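Subject: Re: stretching your own vs. buying ready made
From: Nhyira Quaye
To: studio-list

Skumitz wrote:
> I have a roll of primed cotton that's been sitting in my closet since
> September and I keep buying ready made canvases anyway. Before I order
> bars, two questions. Do you really need a cross brace on anything under
> three feet? And when you set a canvas down to work on the back, do you
> lay it on the floor or do you use a table? I've dented two already.

I'll take the brace question first. I put one in anything over 30 inches on the long side. Under that I skip it unless the fabric is heavy linen, which pulls harder when you size it. The Rindard bars come with a slot cut for the brace and the Jilitz ones don't, so with those you need a small bracket at each end. The order number for the Rindard brace is 3753 if you're looking in the paper catalog. On the website you have to search by length.

On the roll you already have, unroll the first yard and check for creases before you buy wood. Cotton that has stood on end in a closet often has a soft fold near the bottom, and it shows through thin paint. I cut that part off and use it for tests. 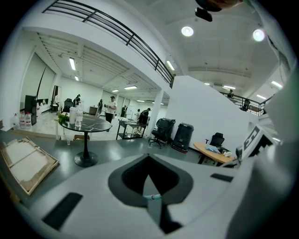

Dents nearly always come from the back. Something leans on the fabric, or a staple drops between the bar and the canvas and gets pushed through from behind. I do all my back work on the floor, face down, on a clean smooth surface that I've swept first. A small round pedestal table like the black one with the plant on it is no use for this, because the bars hang off on every side and the whole thing tips when you press on a corner. It's fine for your water bottle. With the canvas face down you can also see both the bars and the brace at once, and check that the brace isn't touching the fabric. If it touches, you will get a line across the front sooner or later. Some staining on the back of the fabric doesn't matter – mine all have it.

If the paint is still soft, don't lay it down at all. Stand it against a wall and wait.

For a dent that's already there, wet the back with a sponge, only over the dent and a little past it, and leave it overnight. Don't use a hair dryer. That took out one of my two, and the other I ended up restretching.

Staples: I use the 3/8 inch ones, a box lasts me a long time. Start in the middle of each side and work out to the corners, opposite sides in turn. Dankwa's instructions say to do one full side first and I have never gotten a flat canvas that way.

If anyone has tried the heavier Jilitz bars on a large piece, I'd like to know if they stay straight. I have a 60 by 72 to build and would rather not buy them twice.

Nhyira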